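Can it make breakfast yet?

Writing this in the gap between the lunch clear-down and the school run so forgive the state of it. Firouzeh Rezaei asked for my opinion on kitchen robots for the December newsletter, I said yes without thinking, and she wants it by four.

My opinion: no. Not yet. Parts of it yes, and the parts are getting better quicker than I expected, but the whole chore, start to finish, in a kitchen with people in it, no.

Kitchen in simulation. Marble worktop, navy cupboards, one arm.
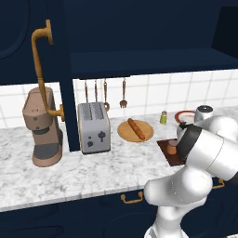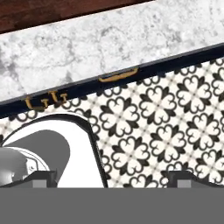 Croissant and a red-rimmed plate in the last one.

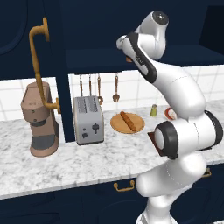
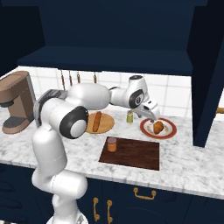 I ran a café kitchen for nine years before I went over to the catering side, and I still do the early prep at Mivura two mornings a week. So when somebody says "chores" I think of a very particular hour. Quarter to six. Ovens on, bread crates in from the back door, yesterday's milk to check, the dishwasher somebody loaded and never started. None of it is hard. A sixteen year old learns it in a fortnight. And it is precisely the stuff the machines are bad at.

Take plating a pastry. One croissant, one plate. Looks like nothing. But a croissant is mostly air and flake, and every one is a slightly different shape, and if you squeeze it you've got a flat croissant and a worktop full of crumbs. Too gentle and it goes on the floor. My hand knows this and I couldn't tell you how. The arm has to be told, or shown, or left to try it over and over until it stops getting it wrong.

The trying over and over is the bit I've changed my mind on. I used to be rude about simulation. Thought it was a way of avoiding the real thing, like learning to swim on a rug. Mahnaz Tehrani, who teaches on the automation course at the college and has been more patient with me than I deserve, put me straight. You can run the same little job 300 times in a made-up kitchen over a lunch break and break no crockery. You can shift the plate a bit each time. You can swap the worktop, change the light, move the toaster. In a real kitchen somebody would have to stand there and reset the thing every single go, and that somebody gets bored and starts putting the plate back in exactly the same place, which teaches the machine the wrong lesson altogether.

Fair enough. Convinced. I take back the rug.

But (and I did say this to her) a simulated croissant doesn't shed. It doesn't go soft because someone left the bag shut. The plate has no smear of butter under it. I've seen simulated worktops that had not one ring of coffee on them, ever, in their lives. The gap between that and quarter to six at Mivura is where I think most of the real work is going to be, and it's the work that gets the least attention because it makes for a boring video.

Mahnaz's answer was that the gap is getting narrower and that people are working on it from both ends. Messier simulations, plus a bit of practice on real benches at the finish. She also said, slightly sharply, that I've never once cared how my new starters practised so long as they turned up able to do it. True that.

So, where are we. Going by what I've watched myself, with my own eyes, this year, and leaving the adverts out of it.

Picking up one thing and putting it on another thing: yes, mostly. If the object is solid and in view and there's room for the fingers. A cup, a tin, a roll. I watched an arm at the college move a mug from a tray to a shelf and it was dull, and dull is what I want. I'd let it do that.

Doing it when something's in the way: sometimes. A worktop with a toaster and a coffee machine on it and cupboards hanging over the top is a tight place to swing an elbow. People forget the elbow. Everyone looks at the gripper. In a galley kitchen it's the elbow that knocks the jug over, ask anyone who's worked a galley with me.

Soft stuff, wet stuff, stuff in bags: no. Tea towels, no. Lettuce, no. Cling film I can't do myself.

Doors and drawers: getting there. Handles are odd. Every kitchen has different ones and some are little nothing things you hook a fingernail behind. Long bar handles give a machine a chance. If I was fitting a kitchen now and expected to have a robot in it one day I'd pick the bar handles. There's a free tip for Breton, who did our last refit and charged like it.

Knowing when it's gone wrong: no, and this is my main point really, should have put it first.

A person who drops a spoon knows they've dropped a spoon. They swear, pick it up, put it in the wash, get another. Four separate bits of judgement and it takes 2 seconds. The arm I saw at the college missed its pick on one go, closed on air, then carried the air carefully over to the shelf, opened its fingers and went home. Very tidy. Very proud of itself. Nothing on the shelf. The student running it laughed and pressed reset, and that's fine in a classroom. At quarter to six there's no reset. There's me.

They are working on that too. I know, I know. Some of the newer ones do look again and have another go, Mahnaz showed me a clip. Second try it got it. I was more impressed by that second try than by anything else she showed me and I told her so. If I had any say over where the money went it would all go there. Forget folding shirts on a stage. Show me it noticing.

Shop floor is a different question and people muddle the two. Kiani, the packing firm on the estate behind us, have had arms for years. Their arms are fine. Same box, same height, same place, all day long, fence round it. Their floor manager reckons it paid for itself and I've no reason to doubt him. But he's arranged the whole room round the machine. Tape on the floor, jigs, lights that never change. You can't do that in a house. You can't do it in a café either, as the room's full of customers who put their bags wherever they like.

So when somebody says to me "but they've been in factories for decades", yes, and so have forklifts, and I wouldn't have one of those near the toaster.

Money. Firouzeh wanted me to mention money. The Zallero rep quoted me for an arm on a countertop mount, with a support contract, and I won't print the price as she asked me not to, but I did the sum on the back of the quote and it would have to do 25 hours a week of somebody's job, properly, unsupervised, to make any sense for a place our size. I couldn't find it five. Not because there aren't twenty five hours of boring work, God knows there are. It's that the boring work comes in tiny pieces, all different, scattered between the interesting bits. Wipe that, shift this, fetch the other, top up the oats. You'd spend longer setting up each job than doing it.

That might change and I'd be happy if it did. I'm not one of the people who thinks it'll be the end of us all. We can't get early starters as it is. If a machine had the plates out and the croissants on them by the time I walked in I'd say good morning to it and mean it.

The home question is sadder I think and more urgent. My mother-in-law can't lift a pan any more. Her hands. She can do everything else, she can plan a dinner for ten and tell you exactly what you're doing wrong, but she can't get the pan from the hob to the sink. One chore. She would put up with a machine that was slow, that was ugly, that took ten minutes over it, as long as it never once tipped hot water down her front. Speed's no use to her. And most of the demos I see are about speed, or about doing twenty things in a row, when for an awful lot of people one thing done reliably would be the difference between staying in their own house and leaving it.

I said this to the Zallero rep and she wrote it down, which I apprecated, though she then went back to the slide about throughput.

What I'd ask for, if anyone building these reads our newsletter (doubtful). Publish the misses. How many goes, how many worked, and what happened on the ones that didn't. Tell me who reset it. Don't speed the film up, or if you do, put it in the corner in big letters. Say if it was practice in simulation or a real bench. I've got nothing against either now, but they're different claims and I'd like to know which one I'm being sold. And test it with someone in the room being annoying. Reaching across. Moving the board. Leaving a cup where the plate should go. That's a kitchen.

Mahnaz says come back next year and she'll have something on the bench that can plate a pastry with me standing there being annoying. I've said I'll bring the pastries, a proper mixed box, including the almond ones with the icing sugar all over that stick to everthing. She went a bit quiet at the almond ones.

Right, ten to four. Firouzeh, cut whatever you like but leave in the part about the pan please.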